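Lerora patch fixes the Drumiletti ferry bug and moves some chests

The second patch for the role-playing game Lerora went out this morning, and it clears up the problem that has kept many players stuck on the wrong side of the lake. Brako, the studio behind the game, says the download is small on every platform and that old saves will work with it.

The ferry bug showed up for anyone who talked to the ferryman at Drumiletti before finishing the bell quest in the lower town. He would take the fare, the screen would go dark, and the party would end up back on the same dock with 200 fewer coins. Paying again did the same thing. The only way around it was to load an earlier save, and players who kept a single slot had to start the chapter over.

With the patch installed, the ferryman will not offer the crossing until the bell quest is done. Players who already lost their fare will find the coins in a pouch on the dock, next to the mooring post. The pouch appears once per save and only holds one fare, no matter how many times it was paid.

The update also changes where some items are found. The Heron Key used to be in a chest behind the mill, which could be closed off for good if the player sided with the millers. It is now in the flooded cellar under the chapel, and the cellar stays open through the end of the game. Anyone who picked up the key before updating keeps it, and the cellar chest will hold a healing draught in its place.

The Dufour mines get the most work. All 14 of the lift switches now stay in the position they were left in when the party leaves the level, and the map marks the ones that have been pulled. Before the patch they reset on each visit — a nuisance on the third level, where two lifts have to be up at the same time to reach the foreman's office. The foreman himself no longer walks through the wall during his speech.

Combat is mostly unchanged. Poison wears off a turn sooner, and the mine hounds no longer get a free attack when the party runs from a fight. Archers can use fire arrows in the rain again, although at half damage. Brako says the earlier block on them was a mistake in the weather settings.

A few problems remain. The studio lists these as known issues in version 2:

The quest log may still show the bell quest as open after it has been turned in. It does not affect the ferry.

Music can cut out in the Drumiletti market when the party enters from the north gate. Leaving and coming back restores it.

Controller players may find that the cursor skips a row in the trading screen. Turning off quick scroll stops it.

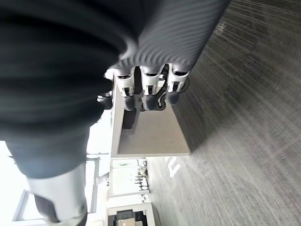

How to get the update

On computers the patch downloads when the launcher is opened. Console players should close the game fully before checking for updates, as a game left in rest mode may keep running the older version. The version number is in the lower corner of the title screen and should end in 2.

Brako recommends making a new save outside the mines before updating. Saves made inside a moving lift will load, but the party will be placed at the mine entrance, and any ore carts that were pushed on that level go back to where they started.

The next patch is planned for December. It is expected to fix the quest log and add a second page to the recipe book, which currently stops showing new recipes when the first page is full. The recipes are still learned and can be brewed by adding the ingredients by hand at any cauldron.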